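Girkbridge Library, Fri 25 August
Talk: Why your lunch tastes of someone else's fish
Speaker notes, second draft

Slow down at the start. Last time I did the first 35 minutes in 20 and then had to talk about sponges.

OPENING
Ask who has an office kitchen. Ask who has cleaned it. Wait for the hands to drop.
I worked at Dindier for years, in a building with 38 people and one sink. We had a laminated roster. The roster was the cleanest thing in the room.

SLIDE 2: THE SURVEY
We asked staff across the Ukport sites about shared kitchens and got 1,511 replies, a better turnout than for the pay survey. Pause here.
Main grievance: smell. Second: mugs. Milk came a distant third, though the milk people wrote the longest answers, some with subheadings.

SLIDE 3: SIGNS
Read out the three signs from Gallegos in order. "Please wipe up." "PLEASE wipe up." "Your mother doesn't work here." Then the handwritten reply under the last one, "Mine does, level 2." Don't explain it.
Point to make: a sign tells you who is angry. It has never told anybody where the cloth is kept. Put the cloth in view and half the signs can come down.

SLIDE 4: THE MICROWAVE
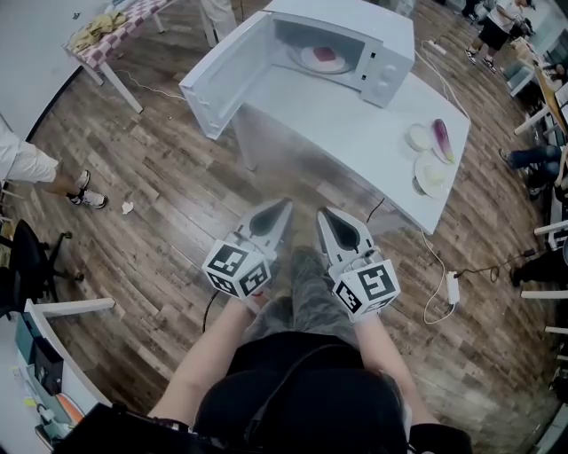
The trial we ran in June was cheap. A bowl of water with a slice of lemon, a few minutes on high, leave the door shut for a bit, then wipe. Each kitchen did it on the same afternoon every week, straight after the cake if there was cake. Complaints at Ukport fell away, apart from one colleague who objected to the lemon.
Mention covers. A plate on top will do, no need to form a working party.
If asked about fish: I'm for it, at home.

SLIDE 5: MONEY
The whole lot cost less than $2,000, kettles included. Skip if running late.

QUESTIONS
Someone will raise the dishwasher. Let them.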